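Ningsih Entili
teaching the arms keys. thread, probably long, typing this between runs so forgive the spelling

1/ so the job this month is key ring stuff. Big steel ring holder, loads of little split rings round the outside, keys with coloured tags. I drive the arms, they record what my hands do, later a policy gets trained on it. Target is 50 good demos by the end of August.

2/ sounds like nothing. It is not nothing. Try picking up one split ring with two blunt fingers while all its neighbours come along for the ride

3/ setup for those who asked last time: leader arms on my side of the bench, followers on the other, I move mine and theirs copy. No gloves, no headset. I watch the wrist cameras on a monitor and peek over the top when I get lost, which is a lot
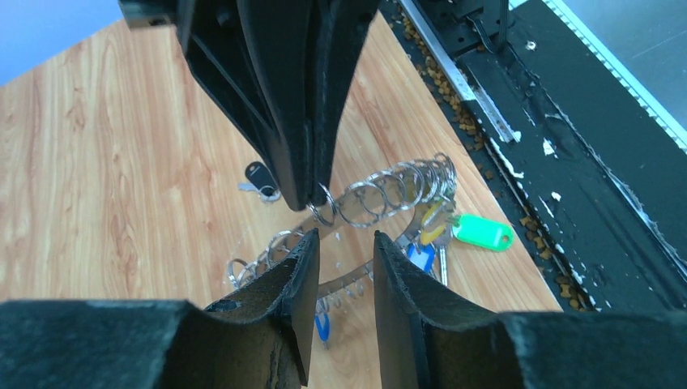 4/ biggest lesson so far - go slower than feels sane. First 4 runs I went at my own speed and they were rubbish. Jerky, overshooting, little corrections everywhere. And the model learns the corrections too, it'll copy your nerves if you let it

5/ also decide your order before you hit record. Which arm steadies, which arm picks. I kept swapping halfway because the other side looked easier. Fine for a person, horrible data

6/ someone asked why not just script it. Because rings move. Touch one and the ones next to it shift, the holder turns a bit, your nice fixed coordinates are now wrong. Hrynyshyn tried a scripted version in spring and gave up after lunch

7/ tried the other way as well, grabbing the follower by the wrist and pushing it through the motion with the motors slack. Good for showing a rough path. Useless for this, my own hand was in front of the camera the whole time

8/ colour tags are a gift btw. Instruction says "the red one" and I know what I'm after and so does whoever labels it. The black ones are a pain, black tag black fingers, on the monitor it all goes to one blob when they're close
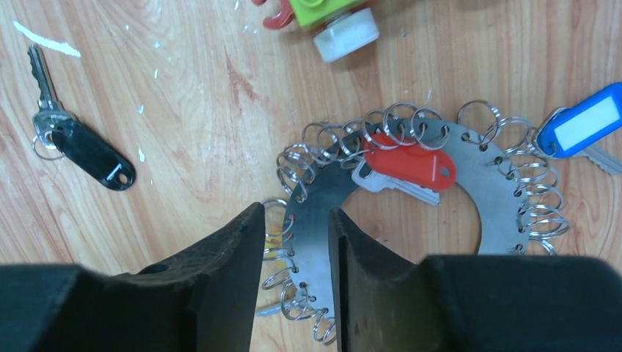

Last edited 16:40 · August

9/ back. tea.

10/ thing I do now before closing the grippers: stop. Proper stop, count of two, both fingers either side of whatever I want, then squeeze. Gello style leader arms (ours is a Gellano) have no force feedback so you get no feel at all for contact, it's all eyes

11/ and when a grasp slips I DON'T bin the run any more. If I can back off, line up again and get it cleanly, it stays in, tagged "recovery". Planier lot swear by this. Only bin it if I've knocked something off the table or got confused about what I was doing

12/ flat key on flat wood is the worst pick of the lot. No edge to get under. What works for me is going for the tag end, it's thicker, then tilting before lifting. Took ages to find that and I found it by accident

13/ q from replies: how many demos do you need. Depends!! 50 gets us something that reaches for the right place. People quote me 1000 for anything robust and I beleive them, but I've only got two hands and one shoulder that still works

14/ q: does it get boring. After 40 of them, yes. I do ten then get up. The ones I did tired are obvious when you play them back, arm sort of sags towards the end

15/ q: do you reset it the same every time. No. I move the holder, turn it, swap which key is loose. If it always starts in the same spot you're teaching it the spot

16/ want to try Jetero's trick next, a foot pedal to mark the start and end of each step so I'm not scrubbing through video at night looking for the moment I let go. If anyone's got a pedal mapping that doesn't fire twice pls send

17/ right, next batch. Red tag again, left arm steadies, right arm picks. will post the failures tonight if the upload behaves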